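Ciltholm Makers and Menders – minutes of the June meeting

Jun 8, 2022, back room of the library annex

Minutes are mine again, so they come in my usual style. If you want the kind with numbered motions, you're welcome to take the pen in August.

We had 27 people, which meant borrowing chairs from the reading room and putting them all back afterward. Last month's minutes were approved after one correction. I had written that the drill press was fixed. It is still making the noise.

Can machines do chores yet?

This was the main topic and it ate most of the evening, as I think we all knew it would. The question came from the spring survey, where it beat out bike repair and jam. I opened by asking for a show of hands on who already has a machine at home doing a chore without being watched. Plenty of hands for robot vacuums, a couple for mowers, and then a long argument over whether a dishwasher counts. I say it does! You load it, you walk away, the plates are clean. The other side says loading it is the chore, and the machine only does the part in the middle. I've been chewing on that ever since and I'm afraid they may have a point.

Our member who works at the Jaren packing shed gave us the shop-floor side. They have a machine that seals and stacks cartons, and it will do 2,000 of them in a shift without complaint, as long as every carton is the same carton. When a new size comes in, somebody spends the morning changing the guides. The odd jobs around it are all still done by people – sweeping up, finding the missing tape, noticing that a box is damp on one side. She said she'd be happy to hand over the sweeping tomorrow. She would not hand over the noticing.

Next we talked about setting and clearing a table, since that was the household job most people wanted to pick on. I had assumed this was an easy one. You put things down, you pick things up. Then we tried listing what your hand does without asking you. A fork lying flat on cloth has to be pinched from above or tipped up by one end, and if you drag it the cloth comes along too. A plate wants to be lifted by the rim and kept level if there's a roll on it. Bread squashes. A cup you can grab from the side or over the lip, but either way you'd better know how hard you're squeezing. I got quite excited about this part and was asked to let others speak (fair enough).

Somebody brought up that two arms ought to be much better than one, the way it is for us. One holds the placemat, the other slides the knife. The answer from the back of the room was that two arms also means two things that can bump into each other, plus all their cables, and that the programming gets harder in a hurry. Our retired machinist said the same about the old transfer line at Clarel, where the two sides were never allowed in the middle at the same time. They had a light for it.

The Lü kit

Several people asked about the Lü, the small arm kit that the school in the next county bought. Two of us went to see it. I'll give you my honest impression, which is mixed. It moved a sponge from one tray to another 11 times out of 12, and on the miss it closed on air and carried the nothing over very carefully and set it down. I loved it, I'll admit. But someone was standing there the whole time to put the sponge back where it started, and I could have washed the tray in the time we stood watching.

The teacher was straight with us about it. She said it is good for teaching and she wouldn't trust it near her own dishes. Different light in the room threw it off, and so did swapping the blue tray for a patterned one. We asked about forks. She laughed, kindly.

Some people felt this was a pretty gloomy report. Others pointed out that a few years back there was nothing like it at a price a school could think about. Both things went into my notes and both are going in here.

What people would want

We went around the room. Laundry folding won easily, with clearing up after meals next. Two members said they would want help with exactly one thing, picking up what they've dropped, and that they'd pay for that before anything clever. I thought that was the most useful thing said all night. There's a neighbor on my street with bad hands who would say the same.

Against: noise, cost, where you would keep it, and what happens when a child or a dog gets into the middle of things. One member doesn't want a machine in his kitchen at all and likes doing dishes. He was given a round of applause and a sign-up slot for the August potluck.

We did take a vote at the end, for fun. The question was whether a machine could clear an ordinary breakfast table in an ordinary house today, start to finish, with no help. No won by a mile. When the question was changed to one particular table, set up just so, with somebody standing by, it came out close to even – and then we argued about whether that counts, and I had to cut it off because the building closes.

Other business

The sewing machine needles are in. Please write down what you take.

The drill press noise will be looked at by the same two people who looked at it before, this time with the cover off.

The question of a second key was put over again. I still have the only one, so call me before you drive out.

For August we agreed on an open evening on grips and tools for people with weak or sore hands. Bring anything you've made or adapted, even if it's ugly. I'll bring my jar opener.

We closed late, and I locked up.

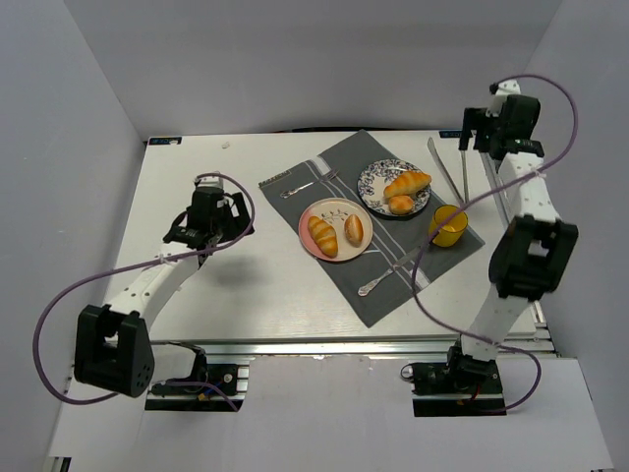 Breakfast table with two arms – bread on the plates, fork and knife on the cloth.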